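Notes from the Apartment Floor: What a Cup Taught Us About Looking Twice 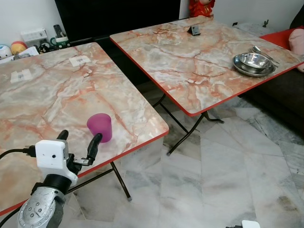 The arm reaching for the pink cup, with the second table waiting behind it. Gun-woo Do, Woltatar group

Those of you who stopped by in February will remember that we were a little down in the mouth about clear plastic. The arm was doing nicely with bowls and spoons, and then somebody would set out a see-through cup and all that good behavior went out the window. So it's a pleasure to have something cheerful to report, and I hope you'll bear with me while I tell it the long way.

The task is clearing one table and carrying things over to another, which any of us does half asleep after dinner. For the arm, the trouble sits in the last few inches. A translucent cup lets the tabletop show through its sides, and if the tabletop is a busy marble pattern with rust-colored veins running through it, the depth estimate gets pulled toward the veins. The fingers then close a little too far back, or a little too low, and the cup gets nudged along. We had been treating this as a vision problem and feeding the model more and more cups.

Gun-woo Do, who joined us from the Jardine project, suggested we leave the training pictures alone for a while and change when the arm looks. His method, which we have all started calling Cirby after the folder he kept it in, asks for a second estimate partway through the reach, once one finger is near the rim. The arm compares that with its first guess. If the two agree, it carries on. If they don't, it holds still, shifts the wrist a touch to the side, and takes a third look before closing. The whole business adds very little code, and I say that as the person who had to review it!

We ran 389 reaches altogether. I'd like to give most weight to the last 100, all with translucent cups on patterned tabletops, with the settings frozen before we began. The old method missed or tipped the cup 30 times on that set. With Cirby it was 18. That is still a good many cups on the floor, and I don't want anybody reading this to think we are finished, but it's the biggest drop we have had from a single change – and we didn't collect one new demonstration to get it.

A few loose ends, for those who like them. The extra look slows each reach, and you do notice it if you're standing there waiting. It made no difference at all with steel bowls, where the errors come from reflections and the second estimate tends to be wrong in the same way as the first. Gun-woo would like to try a bigger sideways shift for those, and the Vudier folks have kindly offered us time on their arm, which has a longer wrist and may suit the idea better than ours does.

The write-up is being passed around the group now, and the reach logs will go up on the shared drive along with it. If you have patterned tablecloths you can spare, the louder the better, please leave them on the shelf by my desk with your name pinned on.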